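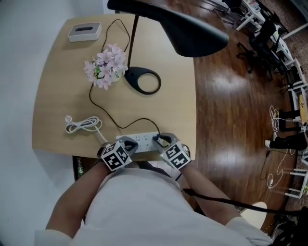 Plug duty at the desk, grippers on.

Carter Melnyk
February 13, 2021

Okay, thread time. People keep asking me when a robot is going to do their chores, and my answer has turned into "ask me about plugs." So let's talk about plugs!

Everybody wants to see laundry folded. Fine, laundry is hard, I get it. But a black plug and a white power strip is the job I'd put in front of any machine that claims it's ready for my apartment (or for the shop, we have strips under every bench at Skolbridge).

Think about what your hand does. You find the hole, you're off by a hair, you wiggle, you feel it catch, you push. And the whole time your other hand is keeping the strip from scooting away. You did all that while looking at your phone.

Now try it with two plastic jaws per side and no fingertips. I did 40 tries with hand-held grippers back in December and I was TERRIBLE. I'm a grown man who has been plugging in lamps his whole life. 8 of them went in clean, and I said some words about the rest.

And cables! A cable never lies the same way twice. The black cord is a lazy curve, the white one is in a coil, and both of them have opinions about where they'd like to go when you tug one end. Software people hate this stuff. A box stays a box. A cord is a new shape every time you breathe on it.

Thandeka Magagula and I argue about this constantly. She says shops get there first, since you can bolt the strip down and always buy the same plug. I say sure, but then you've changed the chore to suit the machine. She says that's how we got dishwashers. (Annoyingly good point.)

My scorecard as of today. Vacuuming a floor: yes, mostly, if you pick up your socks. Moving the same part from bin to bin: yes, for years now. Plugging in a desk lamp next to a pot of flowers without knocking the flowers over: I wouldn't leave the room.

Someone asked if I'd buy one at the price of a used car. Nope. Show me 3 different plugs, a strip that isn't taped down, and a desk it hasn't seen before. Then we can talk, and I'll even let it near the tissue box.

More next week if my wrists recover. Replies are open, send me your most annoying cord.

Contact: Carter Melnyk, Skolbridge | © 2021 | Back to top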